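Jirnton Badminton: Shuttle Sorting Gallery
Home > Gallery > Gear and Storage

We go through nylon shuttles steadily from September to April, and once the season is over everything that still flies gets sorted for the next one. This page has pictures from the sorting, along with notes on how we do it. Most of the notes are answers to things people have asked us by email.

The club plays on 4 courts at Moslow Hall. We use nylon for open sessions and juniors and keep feathers for league matches, so what follows is only about nylon. Feathers need humidity and a different kind of box and are covered on the league page.

Into the tray

Used shuttles come back to us in all sorts of bags. The first job is to get them out of the bags and into something shallow. A deep bucket is fine for carrying, but the ones at the bottom get their skirts pressed flat, and you can't see what you have. We use a yellow tray with low sides. You can reach in from any direction and pick a shuttle up by the head without dragging it past the others.

Shuttles go in a few at a time. A full tray slows the job down, as the skirts catch on each other and have to be worked apart.

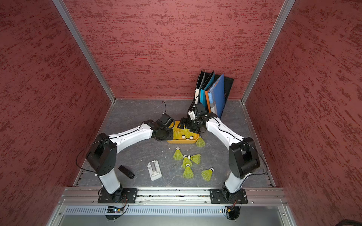 A reader asked if the cork heads are worth paying for when the foam ones are so much cheaper, given that juniors lose half of them over the divider net anyway. Fair point about the divider net. We find cork gives a better sound and feel off the strings and keeps its shape longer. For children in their first year, foam is fine, and we still buy a box of foam every fall.

White cork heads, yellow skirts. Yellow shows up better than white against the pale end wall at Moslow, and we switched over for that reason.

Checking one at a time

Each shuttle gets picked up and looked at separately. It takes a few seconds. These are the faults we look for:

A skirt that has a split running up from the open end. A short split at the edge can be lived with. A split that reaches the ribs near the head means the shuttle will drift to one side.

A skirt that has gone oval. Look into it from the open end. If it is only a little out of round, leave it standing overnight and look again.

A head that has come loose. Hold the head in one hand and turn the skirt gently with the other. There should be no movement at all. Glue is not worth the trouble. We tried it one winter and the repaired ones wobbled.

A dent in the cork. Small marks are normal. If the head has a flat side, it goes in the practice pile.

After that there is a flight test for anything doubtful. Stand at the back line, hit underhand with a full swing, and see where it lands. We do these at 8 in the evening after the last session, when the courts are free. A good one drops a little short of the opposite back line. One that sails over is too fast for our hall, and we pass those along to the Brandão group, who play in a colder building and need the extra speed.

One shuttle in the yellow bin, lying on its side.

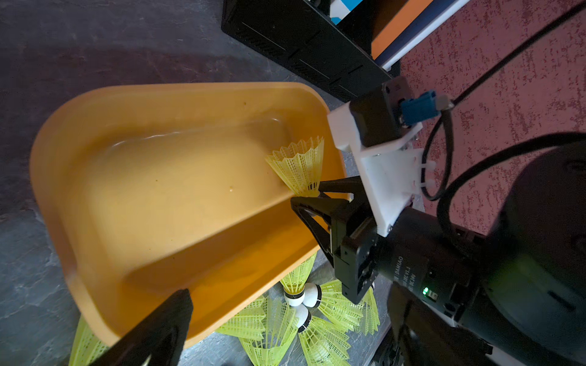

The four piles

Match practice: Round skirt, tight head, clean flight. These go back in tubes.

Open session: Small edge splits or a marked cork, but it flies straight. These go in the session bags.

Feeding: Anything that will still cross the net. Coaches use these for multi-shuttle drills, where a dozen are on the floor at any moment and some get stepped on.

Discard: Loose heads, long splits, crushed skirts. We have not found anywhere local that recycles them. If you know of a place, please write to us.

The feeding pile is always the biggest. This season it was 33 tubes' worth, which is more than the coaches can use before Christmas, so some will be given to the school next to Moslow Hall.

Out of the tray 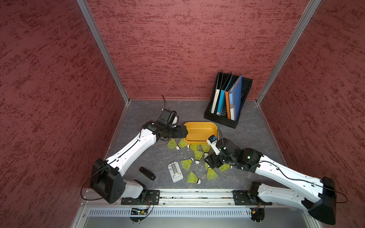
Putting the piles back together is where mistakes get made. Shuttles that have already been checked look the same as shuttles that haven't, and if both end up in one container you have to start over. We keep a simple rule for it. Unchecked shuttles are in the tray, checked shuttles are out of it, and nothing goes back the other way. Shuttles grouped on the gray floor, clear of the yellow tray, are easy to tell apart from anything still waiting. A tray in a strong color helps here, as the edge between "in" and "out" is plain even when people are talking and not paying much attention.

Whatever you sort on, sweep it first. Grit sticks in the cork and then marks the strings. A hard, smooth surface is better than carpet, which leaves fluff on the ribs.

Storage over the summer

Nylon does not need much. It does not like heat, and it does not like weight on top of it. We use the original tubes where we still have them and Kandano long boxes where we don't. The long boxes hold more, but the lids pop off if you overfill them, so stop one row short.

Stand tubes upright. Put the speed color on the outside with a strip of tape, at the top, where it can be read from above. We used to write on the caps, and then the caps got swapped.

Keep the tubes out of the loft. One year a whole shelf went soft up there and the skirts never came back to round. The cupboard under the stairs at Moslow stays cool enough, and that is where everything goes now.

Questions we get

How long does a nylon shuttle last? In open sessions, several evenings. With beginners, longer than you would think, since they hit more softly. With hard hitters it can be one evening.

Do you steam them? No. Steaming is for feathers. Warm water will help a nylon skirt that has been squashed, but let it dry completely before it goes into a tube.

Can I bring my own old shuttles to be sorted? Yes. Leave them in the blue crate by the front desk. Please don't tape the bag shut.

What speed do you buy? Medium, blue band, for most of the year. Slow in June when the hall is warm.

More in this section: Net repair, Racket grips, Court tape, League feathers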